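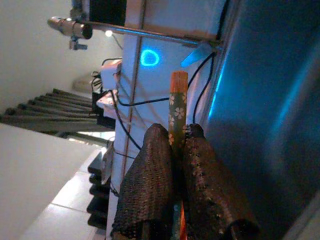

4.2 What exhibitors hand over, and what they get back

I'll start with the giveaway, because almost every exhibitor I talked to at the Buren show started there too. Ask a small coffee roaster or a jam maker how their stand is going and they'll tell you how many tote bags are left in the box. For coding purposes I sorted giveaways into consumables (samples, mostly, and a truly heroic amount of fudge), paper, and what I ended up calling keepers, meaning small useful objects that a café owner might still have in a drawer months later. A slim stick with a printed barrel, like the one in Figure 1 with its little white and pale pink flowers on dark olive green, is the size and sort of thing I'd have put down as a keeper if it came off a stand. A brochure isn't, however glossy. I went back and forth on fridge magnets and in the end let them in.

The show had 60 stands that year, and I managed proper interviews at 27 of them. I'd hoped for more, but the hall at Brallard Street is loud, the aisles are narrow, and you can't ask someone to talk about lead tracking while they're pouring cider for a lineup of hotel buyers. The interviews ran anywhere from a quick chat over the counter to a long sit-down in the loading bay once the afternoon rush had died off. I took notes by hand for the short ones and recorded the rest with permission. Where I quote people in this section I've left out the name of the business, as agreed, and in a couple of spots I've changed the product as well (there's only one smoked honey producer in the district and everyone would know).

My first surprise was how loosely people tied the giveaway to the contact. I'd gone in with the exchange model described in Section 2: visitor takes object, visitor leaves a card or scans a badge, exhibitor follows up. Some stands did run that way, mainly the equipment dealers and the Solberg stand, which had a rep at each corner and wouldn't part with so much as a sticker until your badge had beeped. Most of the smaller producers simply left things in a pile. "It feels rude to ask," one baker told me, and I heard some version of that over and over again. A cheese maker said she'd tried holding the samples back until people signed up, and by lunch she felt like a customs officer and gave up on it.

So what did they get for it? Here my numbers are thin, and I want to be upfront about that. I had the organisers' badge data, which logged more than 300 scans at the participating stands, but scans were lumpy. A handful of stands accounted for a big share of them, and the fudge people, who by my own eyes had the busiest counter in the building, barely figured because they kept forgetting the scanner was there. I'd caution anyone against using badge scans alone as a measure of stand traffic at a show of this size. They tell you a lot about who remembered to use the gadget.

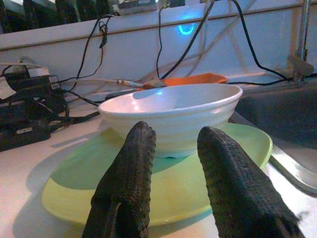
The follow-up calls were more useful. I phoned exhibitors again in January, once the holiday rush was over and they'd had a chance to work through their contacts, and asked them to walk me through any new account they'd put down to the show. Nearly all of the accounts they described came from conversations that had lasted a good while, often with someone they'd already met at the smaller tasting evening in Lilstead. When I asked whether the buyer had taken a giveaway, the usual answer was a pause and then "probably?" I coded those as unknown, which leaves a big hole in Table 3, but I'd sooner have the hole than guess on their behalf.

There's one pattern I do feel fairly comfortable reporting. Exhibitors who'd brought two or more people to the stand talked about visitors in much more detail, months on, than those who'd come alone. They remembered what the buyer's menu was like, whether parking was a pain at their place, who did the ordering. Solo exhibitors tended to remember the order size and not much else. My read is that with a second person on hand, someone can stop selling and have a real chat, while the other one keeps the plates filled. It could also be that bigger outfits just keep better notes, and I can't separate those two explanations with the data I've got.

Would any of them drop the giveaways next year? I asked everyone this on the January calls, and only 3 said yes. The others gave me reasons that had very little to do with leads. They liked having something in their hands when a stranger walked up, and they liked that kids who'd been dragged along got something to take home. One distributor had ordered in bulk several years ago and figured the boxes had to go somewhere. I've kept these answers together under "comfort" in the coding scheme, and I come back to them in Section 5 when I look at what stands cost to run.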